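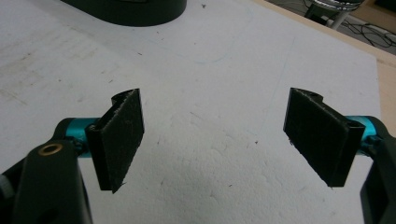 흰색 폼보드 작업면

가방은 공부를 얼마나 할까: 도서관 열람실 '유령 자리' 조사 보고서

시험 기간에 열람실 올라가 본 사람은 다 알 거예요. 빈자리가 없어서 한 바퀴 도는데, 막상 보면 사람은 없고 가방이랑 텀블러만 앉아 있는 그 광경! 저는 작년에 이걸로 너무 열받아서 Layug 카페에 돈을 엄청 갖다 바쳤고요(아메리카노 값이면 교재 한 권은 샀을 듯), 그래서 이번 학기 프로젝트 주제는 고민도 안 하고 이걸로 정했습니다. 팀 이름은 Flukbridge예요. 뜻은 없고 어감이 좋아서 붙였어요.

1. 뭘 알고 싶었나

처음엔 "자리 맡기는 왜 나쁜가" 같은 거창한 제목이었는데, 중간 발표 때 결론을 미리 정해 놓은 거 아니냐는 말을 들었습니다. 맞는 말이라 할 말이 없더라고요. 그래서 질문을 확 줄였어요. 물건만 있는 자리가 실제로 얼마나 되는지, 그리고 어떤 자리에서 많이 생기는지. 왜 그러는지는 짧은 인터뷰로만 다뤘습니다.

2. 조사 방법

2층 열람실을 정해진 경로로 돌면서 좌석마다 '사람 있음', '물건만 있음', '완전히 비어 있음' 중 하나로 기록했어요. 같은 자리도 시간대가 다르면 따로 쳤고요. 기록은 Gistik이라는 메모 앱으로 했는데, 표를 미리 만들어 두면 한 손으로 입력이 돼서 정말 편했습니다. 종이로 했던 첫날 자료는 글씨를 못 알아봐서 버렸어요. 아까워 죽는 줄...

애매했던 건 기준이에요. 의자에 겉옷만 걸려 있으면? 책상에 펜 한 자루만 있으면? 겉옷은 '물건만 있음'으로 하고, 펜이나 영수증처럼 두고 간 것 같은 물건은 비어 있는 자리로 쳤습니다. 기준을 바꾸면 결과도 좀 달라질 거라 이 부분은 한계로 적어 둡니다.

3. 결과

전체 기록은 1,061건이에요. 사람이 앉아 있던 경우가 613건, 물건만 있던 경우가 379건, 나머지가 완전히 빈 자리였습니다. 세 건 중 한 건이 넘게 유령 자리였다는 얘기인데, 표를 합쳐 보고 저도 좀 놀랐어요. 체감만큼 심할 줄은 몰랐거든요.

자리별로 보면 창가랑 콘센트 있는 자리에 몰려 있었고, 출입문 바로 앞은 유령 자리가 드물었어요. 문 앞은 애초에 맡아 둘 만큼 인기가 없는 것 같아요(찬바람 들어오고 문 소리 나고). 시간대로는 점심 무렵이 제일 심했는데 이건 밥 먹으러 간 거니까 좀 억울한 경우도 섞여 있겠죠. 재미있던 건 저녁이었어요. 점심보다 덜하긴 한데, 한 시간 간격으로 두 번 돌아도 물건이 그대로인 자리가 꽤 보였습니다.

4. 인터뷰

열람실 앞 휴게 공간에서 짧게 물어봤어요. 제일 많이 나온 대답은 "다들 하니까"였고, 그다음이 "짐이 무거워서"였습니다. 사실 두 번째 대답은 저도 뜨끔했어요. 전공책 세 권에 노트북까지 들고 밥 먹으러 가라고 하면 저도 싫거든요. 한 분은 사물함이 지하에 있어서 안 쓴다고 했는데, 지난 1월에 저도 똑같은 이유로 사물함 신청을 포기했었습니다.

5. 제안

벌점이나 강제 퇴실은 일부러 뺐어요. 대신 열람실 입구 쪽에 짧은 시간만 쓰는 짐 선반을 두자는 안을 냈습니다. 책상 위에는 나간 시각을 돌려 맞추는 종이 카드를 놓고요. 카드 이름은 Flarneo로 지었는데 팀 안에서도 반응이 갈렸습니다. 전 끝까지 밀 거예요!

발표 때 받은 질문 중에는 누가 카드를 거짓으로 맞추면 어쩌냐는 게 제일 어려웠어요. 답을 못 했고 지금도 잘 모르겠습니다. 다음 학기에 책상 몇 개에만 놓고 써 볼 수 있는지 도서관에 문의해 둔 상태라, 답이 오면 이 글 밑에 덧붙일게요.

최종 수정: 2023-05-19
공유 2 | 댓글 3

댓글
열람실지박령: 저녁에 물건 그대로인 자리 저도 맨날 봐요ㅋㅋ 창가 끝자리 방석 주인 누구세요
콩자반: 사물함 지하인 거 진짜 공감... 엘리베이터도 느려요
밤샘전문: 겉옷은 깜빡하고 두고 간 걸 수도 있지 않나요? 그 경우만 따로 나눈 표도 보고 싶어요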